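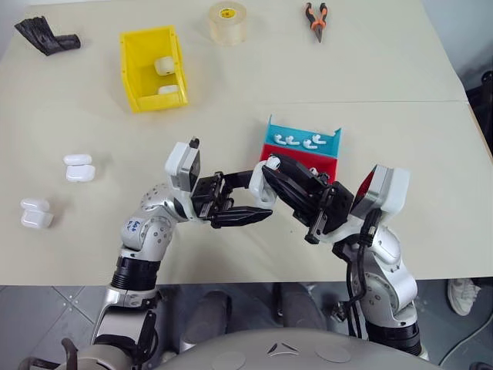
Catálogo > Puestos de trabajo > Grillaten > Galería: preparación de auriculares

Puesto de preparación de auriculares, línea Grillaten

Galería del puesto donde se agrupan los estuches de carga y los auriculares inalámbricos antes de pasar a embalaje. El tablero, de color beige claro, está formado por dos paneles unidos por una junta recta. Altura de trabajo: 900 mm. La configuración es la de agosto y corresponde al procedimiento interno Triduser, revisado tras el cambio de soporte.

Tablero y distribución
Estuches blancos apilados de dos en dos en la mitad izquierda, soporte bicolor a la derecha del centro. La cinta de embalar transparente y los alicates de punta fina se dejan en la parte superior, fuera de la zona de montaje.

Estuches
Carcasa blanca brillante, cantos redondeados. Las pilas no se fijan entre sí, por lo que el estuche superior puede quedar algo desplazado sobre el inferior. El procedimiento no admite pilas de mayor altura en la mesa.

Soporte
Cuerpo superior cian con reborde trasero; sección inferior roja en pendiente. Los auriculares descansan en fila sobre la repisa delantera, con el vástago hacia un lado. Referencia del soporte: Taheri 178. Sustituye al Taheri 70, de repisa más estrecha, que se retiró por la facilidad con que rodaban las piezas.

Cubeta
Plástico amarillo, abierta por arriba, forma troncopiramidal. Se usa para los estuches pendientes de revisión, que pueden colocarse de pie o tumbados. La etiqueta de lote se pega en el lateral al completar la carga, nunca antes.

Herramienta auxiliar
Alicates con mangos de goma naranja y negra. Se emplean solo para retirar grapas de las cajas de entrada; no deben tocar los estuches.

Capacidad del puesto: hasta 198 estuches por turno con un solo soporte. Para montajes con dos soportes, véase la ficha de la mesa Felarex, que comparte altura y cubetas.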